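Stripping and clearing a bed before cleaning the mattress

Last updated October 31, 2021 by Ineke Van Hecke

These steps apply to a quilted mattress with a fabric side border and an upholstered headboard. Allow 38 minutes, excluding airing time.

What you need
Vacuum cleaner with upholstery nozzle
Two white cotton cloths
Mild detergent, diluted
A basket or tray for small items

1. Remove the sheet and protector
Release the corners on the wall side first. Fold the sheet inwards so that crumbs and dust stay inside it, and carry it straight to the wash. Check the care label on the protector - many will not stand a hot cycle.

2. Clear loose items
Take off books, framed pictures, toys and anything else that has collected on the bed. Put them in the basket. Small crumpled things such as socks and tissues are easily taken up by the nozzle, so run a hand over the whole surface, including the gap along the headboard.

3. Deal with the blanket and pillow
A blanket can stay at the far end while you clear the rest. Keep the pillow on the headboard side for the same period. Both must be off the bed before any vacuuming starts.

With the sheet off, and the blanket and pillow still to go:

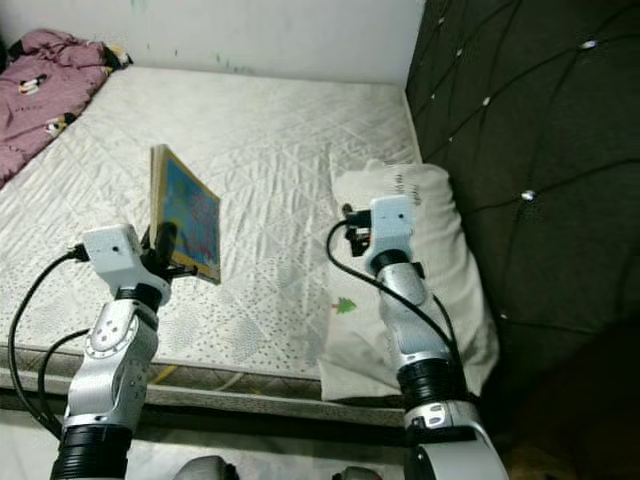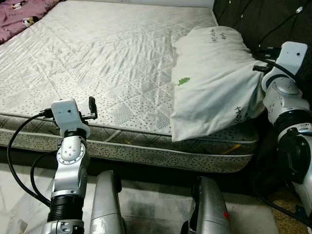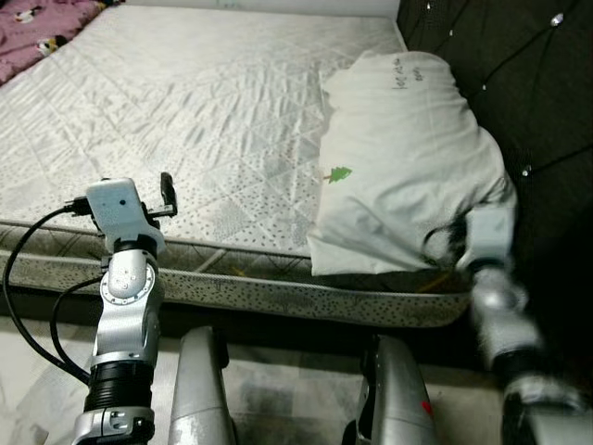
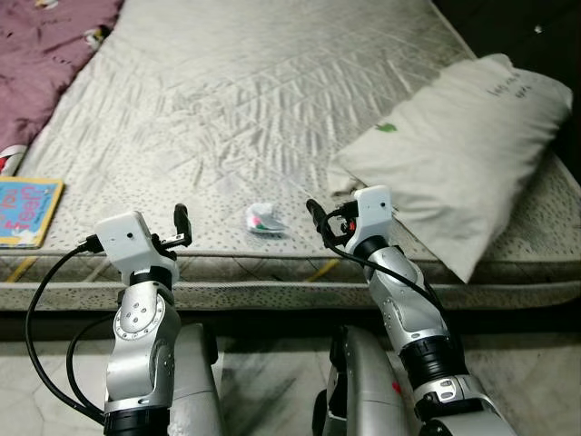 4. Vacuum the top
Work in straight, overlapping passes from the headboard to the foot, then repeat across the width. Quilting holds dust in the stitched lines, so go slowly. Use low suction on satin-type covers.

5. Vacuum the border and headboard
Follow the piping with the edge of the nozzle. On a buttoned headboard, clean each panel from the seam outwards and go round the buttons by hand with a dry cloth.

6. Treat marks
Dab with a damp cloth and the diluted detergent. Do not rub, and do not soak the fabric. Blot with the second cloth and leave uncovered for 5 hours with a window open before making up the bed.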